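Help Us Read the Back Issues: Readers Wanted for the Road Haulage Pages
Gramano Transport Press Archive
Posted 2026-01-13
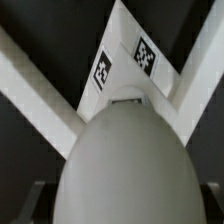

If you have ever lost an afternoon to an old trade magazine, we would love to hear from you. The Gramano archive is looking for readers to help us check and index a long run of weekly trucking papers, the kind that used to lie around in depot break rooms with coffee rings on the cover. They are full of arguments over axle weights, road taxes, drivers' hours and bridge tolls, and there is a great deal in them that people today would find useful, if only they could search for it.

The pages have already been scanned and run through text recognition software, which did a fair job on the headlines and a rather poor one on everything else. Fuel prices come out as nonsense. Letters to the editor run straight into advertisements for used trailers. A whole debate on license fees for small carriers is filed under "Poultry," and we have left it there for now so that new readers can see what they are up against!

What you would be doing

You would read one article at a time on your own computer, with the scanned page on one side and the machine's text on the other. You fix what is wrong, mark where the article starts and stops, and choose keywords from our list (Taxation, Vehicle Weights, Labor, Ports and Ferries, and so on). If a piece doesn't fit any of them, leave a note and one of us will have a think about it. The work comes in batches of 100 articles, and you may take as long as you like over a batch, though we do ask that you let us know if you have to set one down for good.

We are starting with the political coverage: hearings, tax bills, speeches at association dinners, and the long fight over the Koutsoukos bridge toll, which takes up parts of 117 issues and gets quite heated toward the end. There are 2,000 articles in this first group and we hope to have them finished by June.

Who we are looking for

You don't need a degree or any archive experience. Retired drivers, dispatchers and freight clerks are especially welcome, as you will know a fifth wheel from a kingpin without stopping to look it up. So are students, local history people, and anyone who simply enjoys reading closely. You should be comfortable in English and have a screen big enough to show two pages together. A phone won't do, I'm afraid.

What we can offer

This is unpaid work, and I would like to be plain about that from the start. Readers do get full access to the archive, including the Kasura and Jukon truck catalogs that are not open to the public yet, and your name on the contributors' page if you would like it there. We also hold an online get-together once a month where people bring the oddest thing they have read lately. It tends to run long.

How to join

Send a short note through the contact form on this site, marked "Readers." Tell us a little about yourself, how many hours a week you could spare, and whether any subject interests you more than the others. We'll send back five practice articles, and once you have tried those we will arrange a call to go over them together. There is no pass mark.

We read notes as they come in, so please don't wait until you have written the perfect one.

Antigoni Sarantis
Reader Coordinator, Gramano Transport Press Archive

Filed under: Participate, Road Haulage, Trade Press, Transport Politics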